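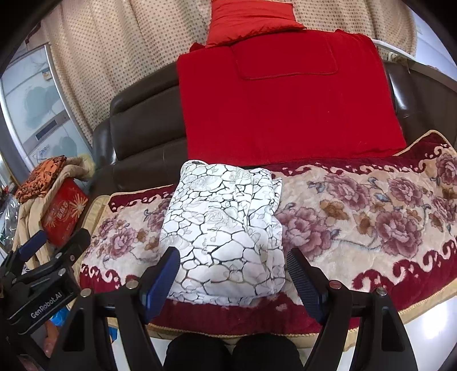
Vasilis Kolev

Figure 1. Folded printed fabric on a floral blanket.

3.2 Saying it out loud

I came to affirmations as a bit of a skeptic (my sister swears by them, I mostly roll my eyes), so I wanted this part of the study to be simple. I asked 93 people from the Zimum reading group to pick one sentence about themselves and say it out loud every morning through April. One sentence, their own words, no coaching from me!

What I got back was a pile of diary notes, about 4000 words of it, and I loved reading every page. People who chose something small, like "I can make that phone call," kept writing about it all month. The ones who went big, "I am fearless" and so on, tended to start arguing with their own sentence by the second week. One woman wrote a whole page telling hers to be quiet.

I can't say the small sentences caused anything. People picked their own, and maybe the careful pickers were doing fine already. I come back to that in Section 4, where I assign the sentences myself.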